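Fruit basket

A fruit basket is an open container used to hold fruit in the home, usually on a table, a sideboard or the top of something that was meant to be kept clear. It differs from the fruit bowl in being woven, and from the hamper in having no lid and no cheese. The term is also used of the gift of the same name, a separate article in most reference works and a separate expense in most households.

Construction

Most fruit baskets are made by weaving pliable rods or strips around a set of stiffer uprights. Willow is the traditional material in Britain, though cane, rush, straw and paper cord are all found. "Wicker" properly describes the method of weaving and has never been the name of a plant, a point that basket makers will raise without being asked.

The base is normally woven first and the uprights bent up from it to form the sides. The rim, or border, is worked last and takes most of the wear. A gap between the rods lets air reach the fruit from beneath, and also lets grape stalks, onion skin and small change reach the table.

Colour was long confined to whatever the willow happened to be. Dyed baskets became common with cheaper household ranges, of which the best known in the north was the Saludo, made at Rasthorpe by Clarside and sold in orange, green and a shade listed as "oatmeal". The first batch ran to 2,000 baskets. The oatmeal ones were still in stock when the shop closed.

Use

Apples, oranges and pears are the usual contents. Bananas are often laid across the top, where they ripen everything underneath. Soft fruit is unsuited to a woven base and leaves marks that do not come out. Many baskets also contain a battery, a takeaway menu and one lemon of great age — the lemon being generally regarded as part of the basket.

Filling is done by hand, one piece at a time, with the heaviest fruit at the bottom. Bienvenido Quiambao, whose Table and Sideboard remains the standard work, held that an apple should be set down and never dropped, as a bruise got on the way in will show itself within days and be blamed on the greengrocer. He allowed tipping from the bag only for walnuts.
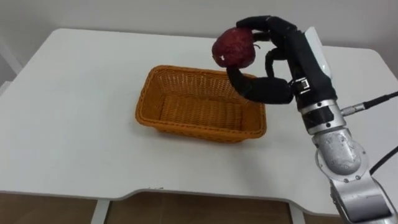

Dark red apples are favoured for display. A deep crimson or burgundy skin stands out well against an orange weave, particularly on a white table, and hides small blemishes better than green or yellow. The skin of such apples is often mottled, and a dull surface is no sign of poor eating. Polishing with a tea towel improves the look for an afternoon.

Arrangement

Opinion is divided on whether stems should point up. The Getgate school, so called after the evening classes held there, taught that every stem should be visible and that the tallest fruit belonged in the centre. Its opponents, led by Dindo Dizon, considered this "greengrocery" and put the tall fruit at the back. The dispute filled the letters pages of a small journal for 25 issues, after which the journal changed its name and took up napkins.

Care

A wicker basket should be emptied and brushed out from time to time. Damp cloths may be used sparingly, but soaking loosens the base and can lift the dye. Loose ends are trimmed with side cutters. Strong sunlight makes the rods brittle — and does the apples no good either.

See also: Bread basket; Fruit bowl; Trug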